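Clirkolon paging controller: frequently asked questions

How many zones can one controller feed?
Each unit drives 11 loudspeaker zones. Further units are linked over the network port.

Which microphones are supported?
Any balanced dynamic or condenser microphone. Phantom power is switched per input and is off by default.

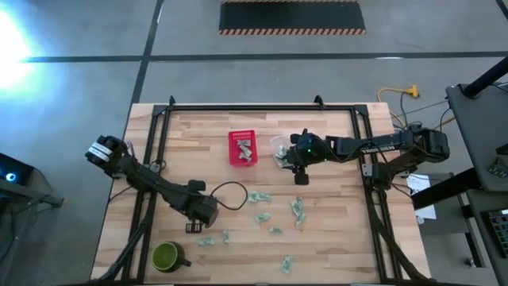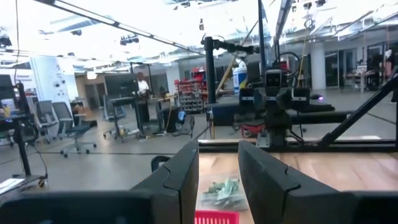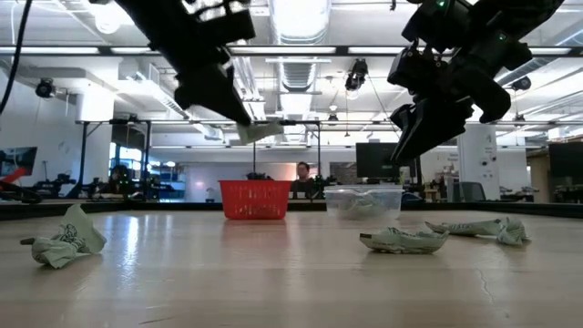
The light wooden tabletop, in all three pictures.

Why does a page cut off the background music?
Priority 7 and above mutes music completely. Lower priorities only duck it. The depth is set under Levels.

Can I rename presets?
Yes, from firmware issued in January onwards. Up to 63 presets are stored. Names longer than the display are shortened on the wall panel but kept in full in the software.

Does the Ulleck wall panel need its own supply?
No. It is powered over the control cable.

Who do I contact about a faulty unit?
Razia Shaikh, Rorkbridge service desk. Quote the serial number from the rear plate.

Page revised 2020-09-07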